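To: homearm list
Subject: Re: clamp mount creeping

Raffaele Costa wrote:
> What are you clamping to, and have you got the cables tied down?
> Mine crept about a degree per run until I slackened the loom.
> Also what speed? Garus defaults to 100 percent which is daft
> for a kitchen.

Quick one as I've got to be out by 7.

Clamped to the little wooden drawer unit on the counter, black bar across the front of it. Cables not tied, they just hang off the arm. Will try your slack trick tonight. Speed was at 100, yes, sorry. Dropped it to 21 and it's a lot calmer. 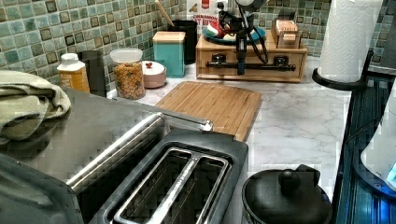

Weight is the other thing. Arm plus bracket is 680 g over what Shimada quote for the bare kit, mostly my bracket, and a drawer unit isn't a bench. Thinking of a sheet of ply underneath with a second clamp at the back. Anyone done that without wrecking the worktop? Don't want to drill anything.

Homing is fine now btw. Was the Resteck driver all along, old firmware. Flashed it, no more lost steps at the shoulder. Wrist still has a bit of backlash but I can live with it till the new gears turn up in June.

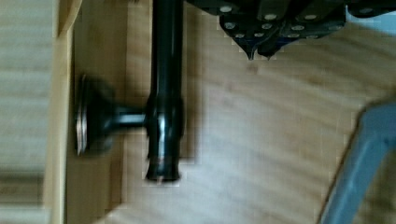 Wrist camera next. I've got it on the lowest resolution to keep the Erarora script happy and I think that's a false economy. Wood grain goes blocky, and anything shiny and black is a pain for the edge finder. The pipe with the T fitting has a white highlight right down its length and I suspect the script would take that for an edge of its own. Matt tape? Or turn the exposure down and hope. Blur is a seperate problem, shorter exposure ought to help both.

Raffaele, could you send me your config, the whole file not just the wrist bit. Will report back on the cables tomorow.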